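Learning > Household Skills > Keeping a Kitchen > Chapter 2

This site uses cookies to remember your place in the book. Accept or manage settings.

Monday, August 3, 2026
By the Stimonley Home Skills desk

Chapter 2: The Counter

I put the counter near the front of this book on purpose. When I taught my first home skills course at Finlow, I started with knives, because knives seemed exciting, and I lost half the room by the second week. They didn't have anywhere to cut! Their counters were buried under mail, mugs, chargers and the drying rack, and every recipe began with twenty minutes of shoving things sideways. So now I start with the flat part.

By the end of this chapter you should be able to look at your own counter and say which things live there, which are visiting, and which have just been forgotten. You'll also know how to clean the stone or laminate or wood you've got without wrecking it (I've wrecked some, and I'll tell you how).

Let's begin with wire racks, which I love and complain about in equal measure. A rack lets air get underneath things, and that's the whole point of it. It also takes up a surprising amount of room, it creeps toward the edge if you bump it all day, and its feet can scuff a soft stone like marble. Pick yours up once in a while and look at what's under it. 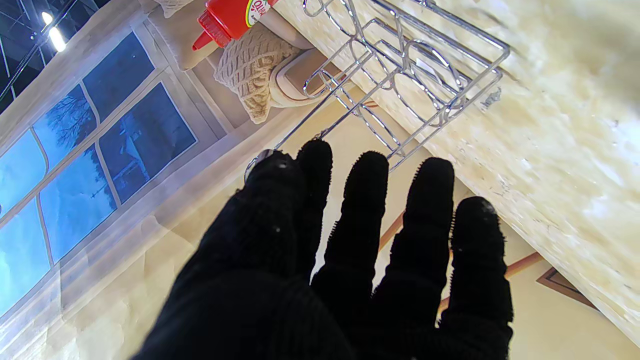
Figure 2.1. A chrome wire rack with looped cradles, at a marble counter.

Chrome is easy to live with as long as you wipe it. The trouble spots are the bends and the places where one wire crosses another, where water sits and minerals build up. I use an old toothbrush and warm water with a drop of dish soap, then a dry towel. The first rack I ever owned was a Quartey, bought with birthday money in July, and I let it go so long without drying that it left two orange dots on my mother's counter. She still mentions them.

Next up is bottles, my other weak spot. I used to keep every oil, vinegar, soap and spray within arm's reach of the sink, and I could never find the one I wanted. These days I try to keep out only what I use daily, and I put the rest on a tray in the cupboard so the drips land on something washable. Clear plastic is my favorite for refills. With a bottle like the one in Figure 2.2, see-through and squared off at the sides, you can check the inside at a glance, even with the thing upside down. Square bottles also line up nicely against a wall, and round ones never will. Whatever you pour into yours, label it the same day, and keep anything acidic well away from marble. Vinegar and lemon juice leave dull spots that no amount of wiping will lift.
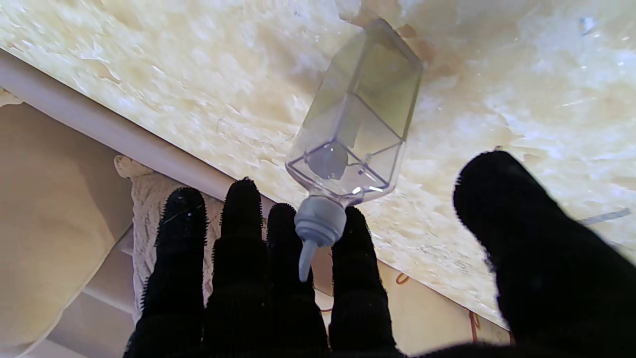

Marble owners, the next section is mostly for you. I'll go over daily wiping first, then sealing, then what I do about stains, including the Clorkamum paste I mix up for oily ones. Stone is more forgiving than its reputation, but it does like to be looked after a little at a time. The pale, mottled kind, with cream and yellow running through it like the surface behind the clear bottle, is wonderful at hiding crumbs, so wipe it even when it looks clean. Run your palm across it afterward and you'll feel whatever you missed.

Before you turn to Section 2.1, go clear one stretch of counter as wide as your cutting board. Leave it bare until tomorrow night and write down each thing that lands on it.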